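Produce corner moves to the front room

The produce corner at Plunuvholm has moved. From Monday it is in the front room, to the left as you come in from Trurneck Street, and the old spot by the stairs will hold dry goods. Opening hours stay the same. Parking is still at the back, and the side door stays locked until March.
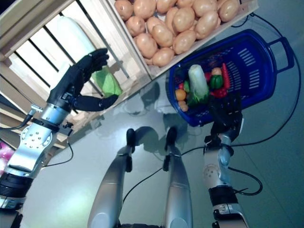

Baskets are the main change for most shoppers. We have stopped giving out paper bags at the door, so please take a basket and pack your own bag at the counter. A blue basket with a cabbage, a couple of peppers and an orange in it still has room for potatoes, which are in the shallow crate on the upper tier of the slatted shelves. Put heavy items in first and leafy ones last. Empty baskets go back in the stack by the counter, and please don't take them out to the car.

The shelves came from Plotivby and cost $527, paid out of the spring sale money. Assunta Amato put them together over two evenings and has a few spare slats if one cracks. She would also like the 5 mm hex key back if anyone picked it up.

Orders for the Wei seed potatoes close on the 31st. The sign-up sheet is at the counter.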